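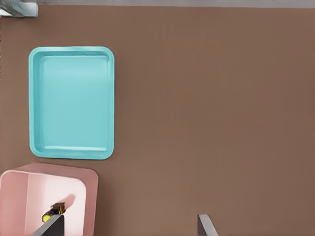
Shagufta Bukhari wrote in to say her gripper stopped dead over the pink bin with error 8, and restarting the run only brought it back.

Error 8 in the Ploda simulator is a finger overload. One finger has pressed on a wall or a part before the grip closed. Clear it like this.

1. Pause the run. Don't reset yet – a reset wipes the contact log.
2. Open the log and find the last line for each finger. Shagufta's read 47 N on the left and nothing on the right.
3. Raise the arm straight up 15 mm, then open the gripper.
4. Move sideways to bare table, well away from the bin and tray.

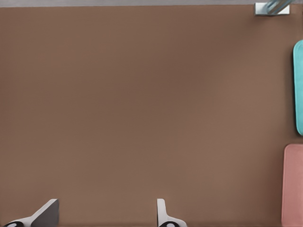
Fingers apart over clear table, bin and tray off to the right.

5. Zero both finger forces and check they stay at zero.
6. Turn the wrist so neither finger comes down across the bin wall, and run at slow speed.

If the fault returns, the bin's collision shape is probably out of date. Reload it from the Kenora parts folder.

Search this site Go

Related
Gripper will not zero
Himbridge cell: stop settings
Reading the contact log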